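November, 6:40 in the morning

Started on the test cell before mail. The overnight log had 497 board cycles in it and 3 contact faults, all on the same probe, all in the last stretch of the run. A dirty pin usually shows up as faults scattered from the start. Faults bunched at the end point to something moving, so I left the cleaning kit in the drawer and went to the alignment first.

Loaded the current cell model from Stalora and compared it with the teach points in the controller. The model still carries the old approach height over the fixture housing. I raised that height in the controller last month after the wrist came too close to the post on the right side, and never carried the change back. Fixed it in the model, saved, wrote the new value on the cover of the cell notebook so the two records agree for once.

Then jogged the arm in over the fixture at low speed and stopped it above the housing to check the wrist angle against the board.

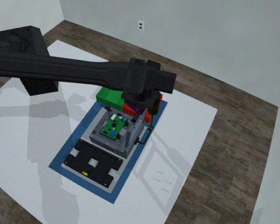
The wrist angle was within limits. The pick position was not. Measured from the reference corner of the base plate, the approach point had shifted toward the back by slightly more than the tolerance I allow. Repeated the measurement from a different start position to rule out backlash and got the same answer. Joint two, most likely. It was the one I re-zeroed after the brake work, and I did that at the end of a long day with the arm warm. The procedure says cold. I know it says cold because I wrote it.

Let the arm sit with power off while I went through the fixture side. Checked the base plate screws with the small torque driver. One at the back had lost some preload, the others held. Reseated it, put a paint mark across the head and the plate, and entered it in the notebook. If the mark is broken next week I will change the screw and look at the thread.

Went over the cable run next. The jacket is sound, but the strain relief had slid along and was letting the bend start too close to the connector. Moved it back and tightened it. No replacement needed yet. I have one spare of that cable and the lead time from Aidoo is bad, so I would like the present one to last the winter.

10:15. Re-zeroed joint two cold, against the pin, twice. The second reading repeated the first. Offset written to the controller and to the notebook. The Jirnarano software asked for a restart after the write and then lost its network name again, the same behavior as after the September update. Entered the address by hand. I should send them the log this time.

Taught the approach point again and ran the path with the gripper closed and no part, override at 5 percent. Watched clearance at the signal tower on the way in, where the path has always been tighter than I want. Added a via point so the wrist comes down later. 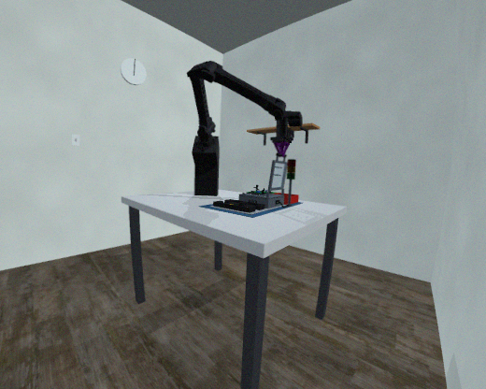 Reading time: 3 min

The via point costs a little cycle time and I accept that. The old path saved a fraction of a second and put the gripper on a diagonal close to the tallest thing on the mat. A straight drop is easier to check by eye and easier to recover from if the arm stops halfway.

Ran a short batch after lunch at reduced speed. No contact faults. A short batch proves very little when the fault takes most of a night to show, so the real test is the next long run. Set the counter alarm to stop the cell on the first fault this time. Last night it logged and carried on, and I lost the position data that would have told me how far the point had moved.

Hour meter on the arm reads 1795. Grease interval for the wrist is coming up and I would sooner do it early than in the middle of the Samer order. Need to check that the cartridge on the shelf is the right grade. The label on the last one had rubbed off and I spent half an hour finding the invoice.

Still open: carry the via point back into the model, clean the probes anyway, order one strain relief, send the log to Jirnarano. Long run started at 5:20 with the stop on first fault enabled. Lights off at the bench, went home.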